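Re: [drakondale-tableware] Cup finish and cloth colour
From: Zhuoran Wei
Date: 2024-02-29

> Are we keeping the black cloth for the Stotis cups? Collgate
> wants grey, and I'd like to settle it before I order 3 metres.

Keep the black – grey sits too close to the wall colour.
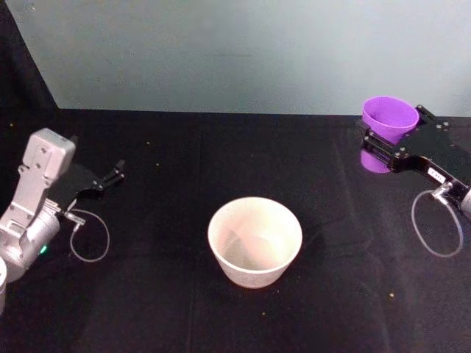 On finish, my preference is matte for the whole set. Gloss picks up window glare and the rim gets hard to judge. The white cup has a slight texture and a wide round rim, and it stands out well against the black. Purple is fine as the second colour. Please order 8 of each.

Zhuoran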